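# Craft room check, Grarkley hall - December

Did this one with a cuppa in hand before the card-making lot arrived, so forgive the spelling.
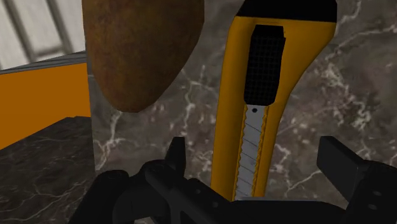
*Yellow snap-off knife, black slider.*

- [x] **Knives** - 6 signed out, 6 back. Blades go right in before they go in the drawer, please!
- [x] **Cutting mats** - fine, though the big one is curling again
- [ ] **Fire door** - still sticks. I had to shoulder it (twice!) and I've emailed Jitdale about it
- [x] **First aid box** - 18 plasters, plenty. Eyewash is in date
- [ ] **Heater by the sink** - smells a bit dusty, so I've left it off for now
- [x] **Kettle lead** - new one, lovely

Next check after the Kamesura fair - I'll bring the stepladder for bulb 9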